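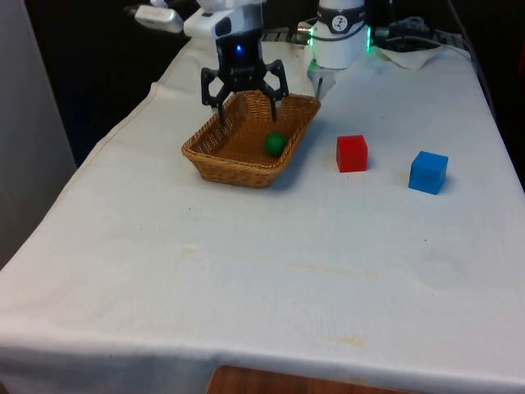

Iresha Bhattacharjee
Play corner and home storage writer, Walgate Guides

February 21, 2020

Section 6: Setting up the basket table

By now you've got your shelf sorted (section 5) and you're itching to get the toys out. Hang on one more minute! The basket table is my favorite piece of the whole Walgate play corner, and it takes so little to set up that people rush it and then wonder why balls keep ending up under the couch. I've put mine together in two apartments and one very drafty sunroom, and the steps below are the ones I stick to.

What you'll need

A table. A white tablecloth, big enough to hang over the front. One rectangular wicker basket, open at the top. A few soft balls and some toy cubes. A dry cloth for wiping. I don't bother with anything else, though my friend Jamila Ekanayake swears by a tray underneath to catch strays, and you're welcome to try it.

Laying the cloth

1. Wipe the table down and let it dry all the way.

2. Shake the cloth out (outside if you can, mine collects crumbs like you wouldn't believe) and lay it over the table with the longer drop toward you.

3. Smooth it from the middle out to the edges with the flat of your hands. A few soft creases are fine. What you're after is no ridge where the basket will stand.

4. Tug each corner gently. If the whole cloth slides, put a strip of non-slip liner under it.

CAUTION: If you have a crawler or a new walker in the house, fold the hanging part up under the cloth and clip it. Little hands grab whatever dangles, and everything on the table comes with it.

I went with white because the colors of the toys show up so nicely on it. A green ball on a green cloth is a pain to find when you're tired. White stains, of course, so I keep a second one in the drawer and swap them on wash day.

Checking and placing the basket

5. Run a fingertip around the rim and down the sides, inside and out. You're feeling for loose ends in the weave. Tuck them back in if they'll go, and snip them close if they won't.

6. Turn the basket upside down and tap the bottom. New wicker sheds little bits for a while, and I'd much rather have them in the trash than on my clean cloth.

7. Set the basket down and press lightly on each corner. If it rocks, turn it around and try again. Mine only sits flat one way, so I tied a thread on the end that faces me.

8. Leave open cloth on the side you'll be working from. You'll want somewhere to spread the pieces out before they go in.

Note: A basket set at a slant is perfectly okay. Kasun Roy, who tested this section with his twins, angles his so that both kids can reach in from their own side of the table, and I've started doing the same.

Putting the toys in

9. Start with one ball. Hold it over the middle of the opening, low down, and let go. From higher up it can hop right back out.

10. Move on to the cubes. Set them out on the cloth by color first, then pick them up one at a time. My nephew likes to say the color out loud as each one drops (loudly, at six in the morning, but still!).

11. Stop before the basket is full to the rim. If you have to push down to make the last piece fit, take two out.
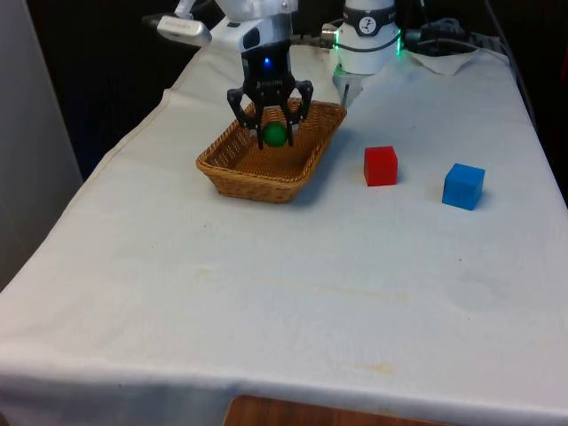

Can I use a fabric bin in place of the wicker basket?

A fabric bin works as long as it has stiff sides and stays open by itself, though you'll need to put something flat in the bottom so it doesn't slump on the cloth.

Making it a game

Once everything's in place you can run the sorting game from the Tudberg card set, or just make up your own. We play it like this at my house:

12. Empty the basket onto the cloth. Gently! Keep one forearm along the table edge to stop the runaways.

13. Call out a color and a shape. "Blue cube" is a good one to start with.

14. The player finds it, holds it over the basket, and waits for you to say "drop." The waiting is the hard part, and it's the part they end up giggling about.

CAUTION: Check every ball and cube against the age label it came with. Anything small enough to go in a toddler's mouth goes on the high shelf.

Looking after it

Dust the basket with a dry brush. If something sticky got in there, use a barely damp cloth and leave the basket out in the open air until it's dry. Please don't put it on a radiator (I did this in August, with a hair dryer for good measure, and the rim went all crackly). The cloth goes in the wash on warm, and a quick iron while it's still a bit damp saves a lot of smoothing later on.

If the basket starts to lean, wet the low side a little, square it up, put a couple of heavy books inside, and leave it overnight. Mine came back almost straight. Section 7 covers the book rail, and you'll need a screwdriver for that one.

Last updated: February, second revision

Contact Walgate Guides | Copyright Walgate Guides, all rights reserved | Back to top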